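Rungnapa Klinhom
Monday

1/ I want to write down what we changed in the software for tip handling, before I forget why we changed it. Two arms, one gripper, small plastic tips, and a planner that was too optimistic. Long thread, sorry.

2/ The project name is Grarnby. The control part is called Bravo and the perception part is Perier. I work mostly on Perier, so please read my opinions about control with some patience.

3/ The old version had one fixed pose for every tip box. We taught it by hand, saved it, and trusted it. If a person put the box back with a small rotation, the gripper still went to the saved pose. So the first job was to estimate the pose of the box at the start of each run.
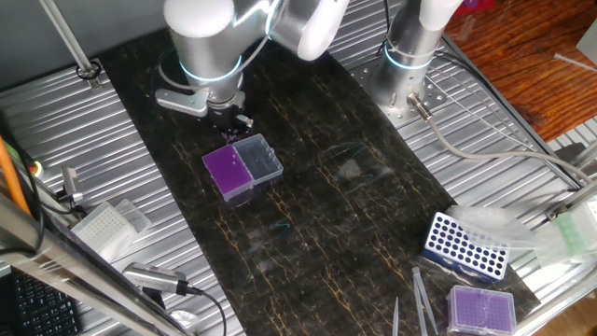

4/ Finding the box

The purple part is easy. Color threshold, then a rectangle fit, and we have the rack. The clear lid is the difficult one, because the depth camera looks through it and reports the surface under it. For two weeks the planner believed there was no lid at all.

5/ We stopped trying to see the lid. Now we find the rack, find which long side has the hinge, and add the lid to the collision scene as a flat shape from the model. It is a guess, but a guess from geometry is more stable than a depth value from clear plastic.

6/ Which side has the hinge is a small classifier. I labeled 200 crops myself in one afternoon. It still makes mistakes when the reflection of the lights falls on the edge. 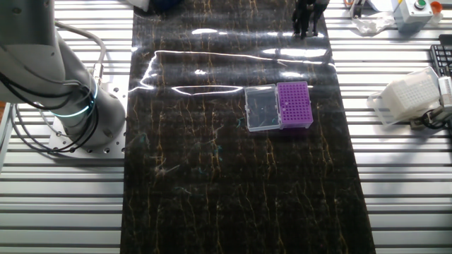 Last edited: Monday, 4:28 pm

7/ I edited the post above because I wrote "lid" where I wanted "rack". Now the reflections. Black glossy surface plus ceiling lights gives bright areas, and they move in the image when the camera moves. We take the fixed view and the wrist view and keep only the edges that agree in both. This removed most of the false boxes.

8/ The wrist view also decides which hole still has a tip. We had a counter in software before. The counter is correct until somebody stops the program in the middle, and then it is wrong for the rest of the day. So Perier looks at every hole again before each pick. It costs about 103 milliseconds and I will not apologize for it.

9/ A seated tip shows a small bright collar, and an empty hole is only dark purple. When the collar is not clear, the answer is "unknown" and the planner skips this hole. I prefer to waste a tip.

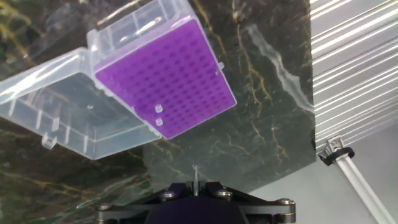
Why not use force sensing to know if a tip is there?

We do use it, but only as the second check. Force tells you after the contact, and by then the arm has already spent the time to go down. Vision chooses the hole, force confirms the seat.

10/ Next, planning. Bravo plans in joint space for the long moves and changes to straight lines for the last 28 mm. Before, the straight part was longer, and the arm often came near a joint limit at the far corner of the rack. The fix was boring: shorter straight part, and try 4 wrist angles before giving up.

11/ We replay every run in a viewer called Wikard. It puts camera images, joint states and planner decisions on one time line. If you build only one tool this year, build this. Half of my "perception bugs" were clock problems – images were stamped when they arrived, and the arm had moved since.
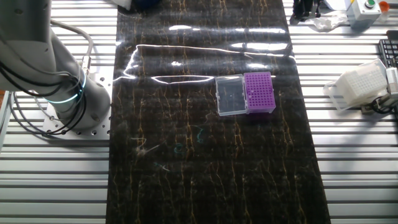 12/ After we moved the stamp to the moment of exposure, the pose error at the far corner became much smaller, and I deleted a correction table I was very proud of in January.

13/ Still open: when the rack is empty, the software must ask for a new one and wait. Today it asks and then starts planning again by itself after the timeout. This one is on my list for tomorrow morning.

14/ If you have a good method for clear plastic that does not need a special camera, please write me. I have read many papers and tried three, and I am back to the rectangle.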